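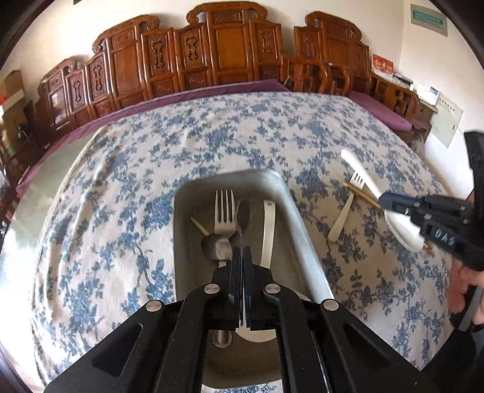
ハンドヘルドグリッパーの開度ログが「全閉」と言っているのに、指の間には食器の柄がある。今回はこの食い違いの見つけ方と直し方をまとめます。金属のトレイからスプーンを取る課題だと、指先の間に見えるのは柄の細い銀色の筋だけで、目で見る限りはほぼ閉じきっています。だから開度が0と出ていても、再生画面を眺めているだけでは素通りしてしまう。私は見事に素通りしました。ところがこの細い隙間こそ、腕に移したときに「つかめる」と「落とす」を分けるところで、追いかけてみると実におもしろい不具合でした。

開度ログのゼロずれを見つけて直す手順

対象にしている構成

グリッパーはClundanceの両手持ちキット(左右1台ずつ)、収録と時刻合わせはRokasgate、学習後に動かす腕はLozanoの卓上型2本です。開度は指先で測っているわけではなく、グリッパーの根元にある磁気エンコーダで軸の角度を読み、平行リンクを通した指の間隔に換算しています。別の機種でも、根元で角度を測ってリンクで指先につなぐ形なら、手順はほぼそのまま使えるはずです。

必要なもの
・すきまゲージ(1.0mm、2.0mm、5.0mmの板があれば足ります)
・グリッパーの支点ねじに合うドライバー
・低強度のねじゆるみ止め剤
・細い油性ペン
・乾いた布とエアブロワー
・生カウントを表示できる収録ソフト

どんな症状だったか

4月に食器の仕分けを収録しました。スプーン、フォーク、箸を片手または両手でつかみ、容器に入れたり出したりする課題です。収録は525エピソード。学習も素直に進み、検証の損失もきれいに下がって、私はすっかり上機嫌で腕を動かしました。

結果は、右の腕だけスプーンを落とします。近づき方は良く、指の位置も合っている。閉じる。持ち上げる。数センチ上がったところで、すとん。箸になるともっとひどく、持ち上がりもしません。左の腕は同じスプーンを平然と運びます。

最初に疑ったのは腕の側でした。モーターの電流制限を見直し、指のパッドを貼り替え、左右の腕を入れ替えました。入れ替えても、落とすのは「右」として動かした方の腕です。ここで半日使いましたが、おかげで腕の機械的な問題はきれいに消えました。腕を入れ替える確認は手間のわりに得られるものが大きいので、左右で症状が違うときは先にやることをおすすめします。

次に学習データの開度だけを左右に分けて並べたところ、右の曲線が、物をつかんでいる間ずっと0に張り付いていました。左は柄の厚みのぶんだけ浮いています。見た瞬間、声が出ました!

手順1 生カウントを見る

換算後のミリ表示を見ていても、この不具合はわかりません。換算のときに0未満は0に丸められるので、ずれが丸めの下に隠れます。Rokasgateの収録画面で表示を「raw」に切り替えてください。

うちの右グリッパーの基準値は、全閉で497、全開で1,471でした。組み立てた日に測ってケースの裏に書いておいた数字です(書いておいて本当によかった)。何もつかまずにゆっくり閉じ、いちばん小さくなった値を読みます。左右とも5回ずつ繰り返してください。

見るのは二つ。

最小値が基準からどれだけ離れているか。基準より小さければ、閉じきる位置が組み立て時より奥に行っています。ソフト側は「まだ基準より閉じられる」とは考えず、そこから先をすべて0として記録します。

5回の値がどれだけばらつくか。毎回同じだけずれているなら、原点そのものの問題。閉じるたびに値が変わるなら、どこかにガタがあります。

うちの右は両方でした。原点がずれていて、なおかつ値がばらつく。こういうときはガタを先に直します。順番を逆にすると、原点を合わせた直後にまたずれます。

手順2 すきまゲージで挟む

空で閉じた値だけでは、指先の開きと読みの関係がわかりません。1.0mmのゲージを挟んで値を読み、2.0mm、5.0mmと続けます。ゲージは指の先端から同じ深さまで入れ、斜めにしないこと。斜めに噛むと厚く出ます。

リンク式のグリッパーは角度と間隔の関係がまっすぐではないので、1mmあたりのカウントは閉じた側と開いた側で違います。全開と全閉の差を単純に割った数字で判断しないでください。左右を同じ厚さのゲージで比べるのが確実です。

健全な方は、ゲージが厚くなるにつれて値が順に大きくなります。不具合のある方は、1.0mmと2.0mmがどちらも全閉の基準以下に収まっていて、5.0mmでようやく0から離れました。つまり食器の柄くらいの厚みは、まるごと見えていなかったことになります。

握る力でも値が動きます。軽く挟んだときと、ぐっと握り込んだときの両方を書き留めてください。差が大きければ、リンクか指がしなっているか、支点が遊んでいます。

手順3 支点のガタを探す

収録を止め、グリッパーを机に置き、片方の指先を指でつまんで前後左右に軽く揺すります。もう片方の手は握りに添え、握り込まないようにします。リンクの間に指の腹を入れたまま握ると、思った以上に痛いです。経験者が言うので間違いありません。

揺すりながら、丸い頭の支点ねじを一つずつ見ていきます。指の近くに左右一つずつ、外側の腕の肩に左右一つずつ。ねじの頭がリンクと一緒に回っていたら、そこが緩んでいます。目で追いにくいときは、ねじの頭からリンクまで油性ペンで短い線を引き、20回ほど開閉してから線の食い違いを見ます。

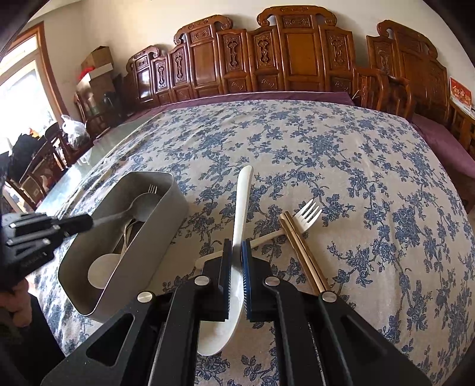 線が食い違っていたねじは、いったん外します。締め足すだけでも数日は持ちますが、また緩みます。外したらねじと穴の埃をブロワーで飛ばし、古いゆるみ止め剤のかすを布で拭き取ってください。黒い表面は埃がよく目立つので、ついでに全体も拭いておくと、次に点検するとき線が見やすくなります。

戻すときは低強度のゆるみ止め剤をねじ先に少量だけ。軸受けの側に回り込むと、今度は指が渋くなって別の不具合を作ります。締め加減は、リンクが自重でゆっくり下がり、横に揺すってもカタつかないところ。きつく締めるとリンクが動きにくくなり、戻りばねが負けて、開くときの値が遅れます。

うちで緩んでいたのは右の肩のねじ1本でした。たった1本です。ここが遊ぶと、根元の軸が回っても指先がすぐにはついてこず、握り込んだぶんだけ軸が余計に回る。エンコーダは正しく軸の角度を測っていました。測ってほしかった指先の方が、少し遅れていたわけです。

手順4 原点を取り直す

ガタが消えたら原点です。Rokasgateの設定から「開度の原点」を開き、次の順で行います。

1. 指のパッドの間に何もないことを目で確かめる。糸くず一本でも取る。
2. 一度全開にして、手を離す。
3. ゆっくり閉じ、収録中と同じくらいの力で止める。
4. 値が落ち着いてから「全閉を登録」を押す。
5. 開いて「全開を登録」を押す。
6. 1.0mmのゲージを挟み、表示が0から離れることを見る。

大事なのは3の力加減です。登録のときだけ渾身の力で握ると、パッドがつぶれた位置が0になり、ふだんの全閉が1mm近く開いているように出ます。反対に、そっと触れただけの位置を登録すると、今回と同じように薄い物が消えます。

じつは、うちの原点ずれの原因もここにありました。右のパッドを新しくした日に、原点を古いまま使っていたのです。パッドの厚みが変われば閉じきる位置も変わります。パッドを替えたら原点も取り直す。今は工具箱の蓋に大きく貼ってあります。

手順5 収録済みのデータを仕分ける

ここからが後始末です。直したグリッパーで全部撮り直せば話は早いのですが、525エピソードをそっくり捨てるのはさすがに惜しい。どこからおかしくなったかを調べます。

使ったのはPreltenというログ閲覧ツールで、条件に合う区間を抜き出せます。条件は「手先が持ち上がる方向に動いている」かつ「開度が0」かつ「その状態が0.5秒以上続く」。空の手を持ち上げる場面も引っかかるので、抜き出した区間は映像を見て確かめました。

この条件で残ったのが206エピソードです。並べてみると、ほとんどがパッド交換の後に固まっていました。少しだけ交換前にもあり、そちらは開度がふらついていたので、ねじの緩みが先に始まっていたと見ています。原因が二つ重なっていたので、どちらか一方を直しただけでは説明がつかなかったはずです。

206エピソードの扱いは、同僚のTsegereda Dereseと意見が分かれました。私は生カウントに補正をかけて救いたい派、彼女は右の開度を使わない派です。試しに補正版を作ってみると、原点のずれは引き算で戻せました。でもガタのぶんは握る力によって変わるので戻せません。軽くつかんだ場面ほど誤差が大きく、落としやすい場面ほど信用できないデータになります。彼女の言うとおりでした。該当分は学習から外し、箸とスプーンを中心に撮り直しています。

手順6 腕で確かめる

撮り直したデータで学習したら、いきなり通しで動かさず、つかむところだけを試します。腕の速度は落とし、非常停止を手の届く所に置き、動作範囲に手を入れないこと。落とした食器をとっさに受け止めようとするのは本当に危ないので、下に畳んだタオルを敷いておき、落ちたら落ちたままにして腕を止めてから拾います。これは最初の日に私が手を出しかけて、Dereseに強い口調で止められた件です。

確認は薄い物から順に進めます。箸、金属スプーンの柄、樹脂フォークの柄。つかんで10cm上げ、3秒止める。指令された開度と実際の開度を同時に記録しておき、物が挟まっている間に実際の値が指令より少し大きいままなら、指はちゃんと物を押しています。二つがぴたりと重なっていたら、押していないか、滑り抜けています。

うちではこの段階で右もスプーンを運ぶようになりました。箸はまだときどき滑ります。これは開度の問題とは別で、丸い柄と溝付きパッドの相性を調べているところです。

日々の点検

収録の前に毎回やっているのは次のとおりです。慣れると左右で2分かかりません。

・空で閉じて、rawの最小値を左右とも記録する
・1.0mmのゲージを挟み、表示が0から離れるか見る
・ペンの線が食い違っていないか見る
・パッドを替えた、落とした、分解した、のどれかがあれば原点を取り直す

rawの最小値は、その日のエピソードのメタデータにも書き込んでいます。後から怪しい区間が出たとき、映像を見返さなくても日付で切り分けられます。前回の206エピソードを洗い出すときにこれがあれば、と何度思ったことか!

よくつまずく所

rawの値が閉じる途中で飛ぶ場合は、ねじより先に磁石の固定を見てください。磁石が軸の上で回っていると、原点を何度取り直しても次の日には変わっています。

左右の値が入れ替わって見えるときは、接続した順番で左右が決まる設定になっていないか確かめます。うちは握りの内側に小さく「右」と書いた紙を貼り、Rokasgateではシリアル番号で固定しました。

ゆるみ止め剤を塗った直後に原点を取るのも避けてください。固まる前に動かすと締め加減が変わります。私は夕方に塗って、原点は翌朝に取っています。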